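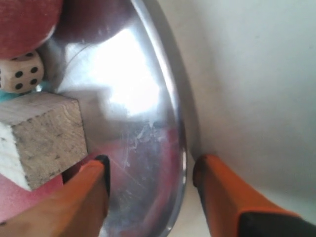
Kudus Play Library – Loan Equipment Department

Large Metal Tray
Loan item 68

A large silver-colored metal tray with a curved outline and a raised rim. We lend it as a base for loose parts play, sorting, rolling games and light and reflection activities. It works on a table or on the floor.

The inside surface is polished and highly reflective. Colored objects set near it show up in the metal, and strong light makes a bright patch that moves as you walk around the table. If glare is a problem, turn the tray away from the window or switch off the lamp directly over it.

Condition: used, good. There are fine scratches and scuff marks on the inside. They do not affect use and we do not polish them out. Please report dents or any rough spot on the rim.

What goes well with it

Balls, wooden dice and plain wood blocks are the items most often borrowed along with this tray. Dice are loud on metal. Put a dish towel under the tray if the group next door is trying to read. Blocks can be stacked on it, but tall stacks slide, so keep them low or build beside the tray.

Small parts are not included and have to be reserved separately. The Dabbas box has wooden dice and blocks in unfinished wood. The Cotodex box has balls in mixed sizes. Both boxes contain pieces that are a choking hazard for children under three.

Borrowing

Loan period: 13 days, with one renewal if there is no waiting list
Deposit: none for member groups
Limit: 6 loan items per group at one time
Pickup: front desk, bring your group card

The tray goes out in a cloth bag. Carry it flat under one arm – the bag handles are not meant for stairs.

Cleaning and return

Wipe with a damp cloth and a drop of dish soap, then dry with a soft towel. No steel wool, scouring powder or bleach. Sand and salt trays are a separate item, so please do not use this one for either. Check the bag for dice before you bring it back.

Questions about this item or group bookings: Carla Karaki, Loan Equipment.

Page updated March 4, 2018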